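Chapter 4
Stacking and Holding

Most people learn about structures on the floor, at an age when they are still inclined to chew them. The lesson is a good one. A block sits on another block, it stays up or it falls over, and whoever built it forms an opinion about gravity that will need very little correction later.

This chapter goes back to the toy block and asks two questions of it. What keeps one block on top of another? And how far can the upper one hang over before the whole business ends on the carpet? The first is a matter of grip – studs pressed into a socket slightly too small for them. The second is a matter of balance, and it was causing arguments long before anyone molded a stud.

We begin with a stack of two, which sounds insulting. Bear with it. A stack of two already has a joint, a load, a support and an edge, and students who rush on to a tower of 20 tend to come back to Section 4.1 by Tuesday, looking thoughtful.

You will need a few blocks of different lengths, a flat table and a sheet of plain dark paper to work on. Pale tables swallow the outlines of things, and you will be drawing those outlines. Leave the spare pieces on the sheet. Exercise 4.3 asks you to choose among them, and choosing is harder than it sounds.
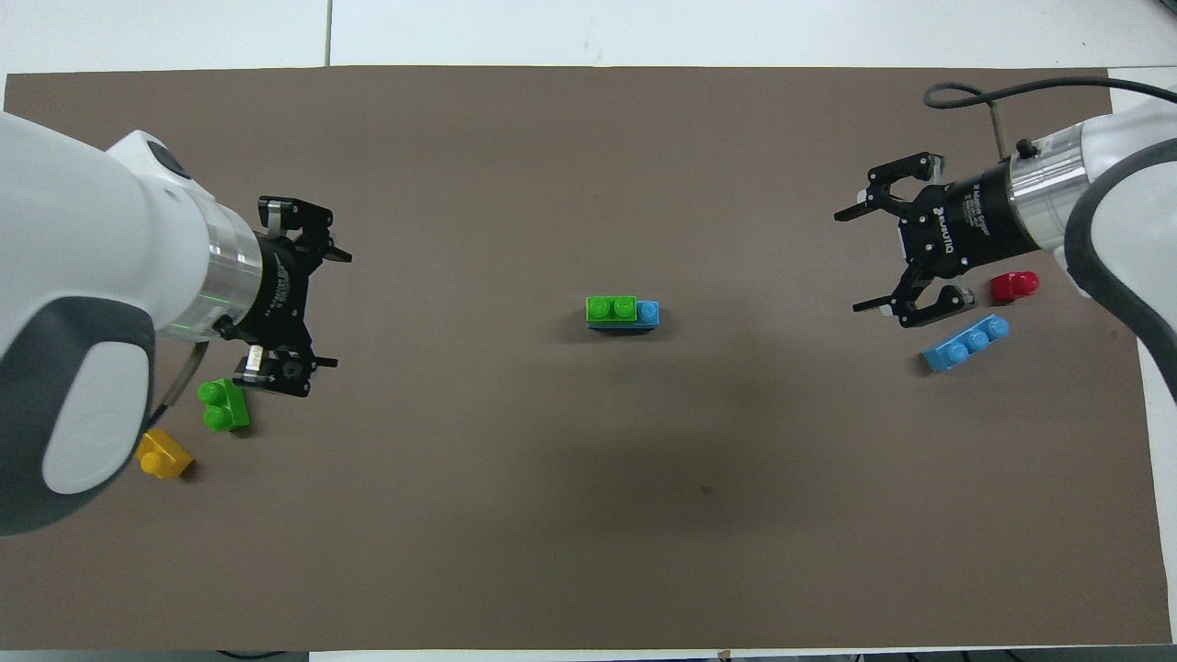 Figure 4.1 A stack of two, green on blue, with spare blocks to either side.

Related chapters
Chapter 3: Pushing and Pulling
Chapter 5: Beams, Shelves and Other Optimists
Answers to odd-numbered exercises

Last updated: January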